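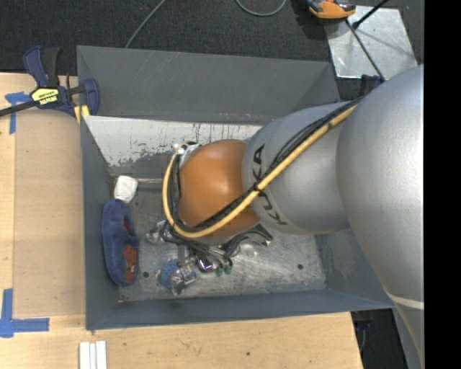

Conneely open day, Givovbridge
Jul 13, 2022

We got there just after the gates opened and joined the second group, led by Guilan Dong from the stores side. The walk takes in goods-in, the sorting bins and the packing benches, and lasts longer than the leaflet says.

The bins interested me most. They are grey sheet metal with sloping sides, so that small items slide to the middle. The paint on the pale inner slope is scraped and chipped from use. Guilan said Conneely has 170 of them and repaints a few each April.

Packing is still done at tall benches by the far wall. Tea was in the canteen, 2 pounds with a scone. Parking is on Ulton Road.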